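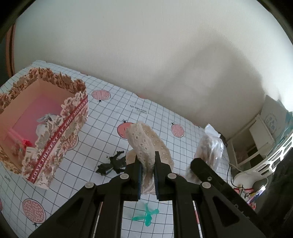 Does a sorting robot take the job away from the person at the table? Mostly it takes the dull half and leaves the fiddly half.

At Felach, in Drondholm, small mixed goods get picked off a cloth-covered table and put away. Soft bits, hard bits, odd shapes. Staff used to do all 3452 lines of the Monday list by hand. Now a gripper with two fingers and ridged blue pads does a share, on software from Nirnilex.

Soft things are the hard part. Squeeze a spongy piece and it narrows, folds, slips out. Squeeze a hard one the same way – fine. So the packers spend thier mornings showing the machine how, over and over, 25 tries for a new item. Some like it. Some say it's like training a very slow new starter.

Pay went up one grade for 3 of them. Not for the rest, and that's still sore. Sore wrists are down though, everyone says so.

Breaks are odd now. The machine doesn't stop for tea so someone has to stay near it, and the rota for that got rewriten in February.

Rantala, the sister site, has 49 staff and no grippers yet. They've been over to look. Next visit is after the stock check.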